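Folding a large slippery cloth on a table by yourself
Skevlow Help > Home > Linens and laundry

Posted by chacko2541

I have a cream-white cloth that I need to fold flat for storage. It is big enough to hang over the edge of the table and the fabric is soft with a slight sheen, so whatever I line up on one side slides out of place while I work on the other. I have tried folding it in half and then in half again, and the layers never match.

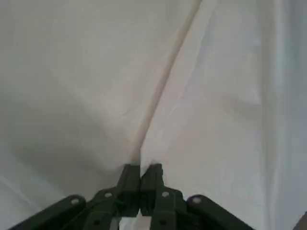 I am doing this alone, so the usual method with two people holding corners is out. I don't want to iron it before October, when it gets used again. Is there a better order to do the folds in? Should I start with a corner or with a straight side?

2 answers

Posted by Curncombe

Start with a straight side. Line it up with the edge of the table and use that as your guide. Smooth out the wrinkles from the middle toward the edges before you make any fold, because a wrinkle that is under the first fold will show up in every layer after it.

If you want to go corner to corner, you will get a triangle, and that is fine for a square cloth. On a rectangle the point lands short of the other side and you have a strip left over. Measure two sides first. If they differ by more than 2 inches, skip the diagonal.

A bare tabletop is part of your problem. Smooth fabric slides on a smooth top. I put a big sheet of plain beige paper down first.
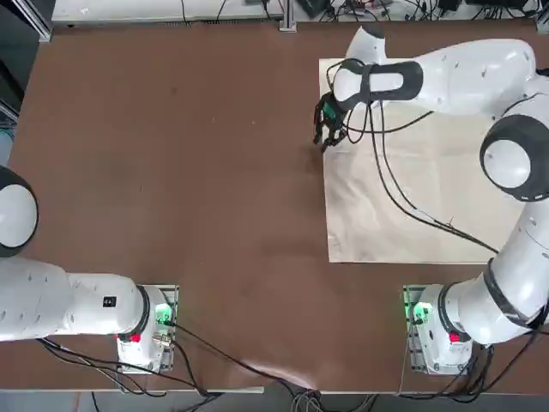 Page last changed: 3rd June

Tape the paper at the corners so it stays put. For a long fold, lay a thin stick or a dowel on the fold line, bring the cloth over it, then pull the stick out from the end. Press the fold with your palm and leave something flat on it for 5 minutes before you make the next one.

Posted by jalwood

I just roll mine on a cardboard tube. Takes 20 seconds and no creases. Doesn't help if you have to fit it in a drawer I guess. 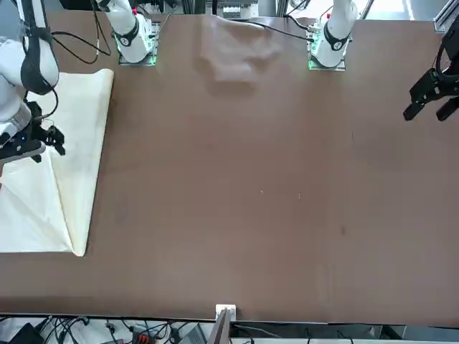

Related pages in Linens and laundry

Storing tablecloths without creases
Getting fold marks out of curtains
How to fold a fitted sheet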